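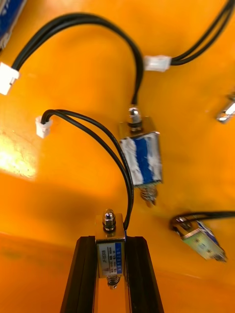
Solenoid picking, seen from the wrist. Part number JF-0530B between the fingers.

About Wendby

Hi, I'm Malachy Moriarty, and I run Wendby. We're a small shop that records people driving robot arms through fiddly jobs, and we turn those recordings into training examples for other companies' learning systems. If your robot needs to learn to pick up something small and shiny with a cable hanging off it, we're the people you call!

How it started

I used to fix vending machines (eleven years of it, mostly coin mechanisms), so small parts and I go back a long way. When a friend at Vrabec asked if I could help his team get their arm to sort spares, I said sure, how hard can it be. Well. The arm was fine. What it was short on was examples of somebody doing the job properly, over and over, with the parts lying every which way. I cleared out my garage, sat down at the controls one November and started recording. I had so much fun that I never really went back to vending machines.

We've since moved out of the garage and into a proper unit with heating. There are seven of us now, and 10 recording stations.

What we do all day

One person, one arm, one job at a time. The operator moves the arm by hand control, picks the part, puts it where it goes, and resets the table for the next try. Every try is saved along with the wrist view and the arm's own position readings. We call each one a take, and we keep the clumsy ones too, labeled as clumsy, so the customer can decide what to do with them.

Solenoids are a favorite of mine. They have a boxy metal body, a nut on one end, a spring on the other, and a two-wire lead with a plug that loves to wander under its neighbor. The metal throws light back at the camera, and the leads never lie the same way twice. We do those on an orange surface, and we move the parts between takes so the system doesn't just memorize one layout. You want the fingers square on the metal body, clear of the spring. New operators go for the spring. I did too!

Our operators

Nobody here came from a robotics degree. We've got a former dental assistant, a guy who tied fishing flies for a living and two people from a watch repair counter. Good hands and patience get you most of the way, and we teach the rest. Training takes 26 hours at the station, paid, and after that you still sit next to somebody for a while. We swap stations after lunch so no one spends a whole day on connectors.

Checking the takes

Our review tool is called Skitenora (my daughter named it, please don't ask me what it means). Whoever recorded a take never reviews it. The reviewer watches it through, marks where the grip starts and ends, and writes a short plain note if something went sideways. Customers tell us they read the notes first, which makes me very happy.

Working with us

Send us a box of your real parts, scuffed ones included, and tell us what the robot should do with them. We'll record a small trial batch and walk you through it on a call before you sign up for anything more. Sutix started with a single tray of connectors that way, and we've now recorded 52 different jobs for them.

If you'd like to see the place, we open the doors to visitors on Wednesday afternoons. Drop us a line through the contact page first so we can save you a seat at a station, and yes, you can have a go at the controls.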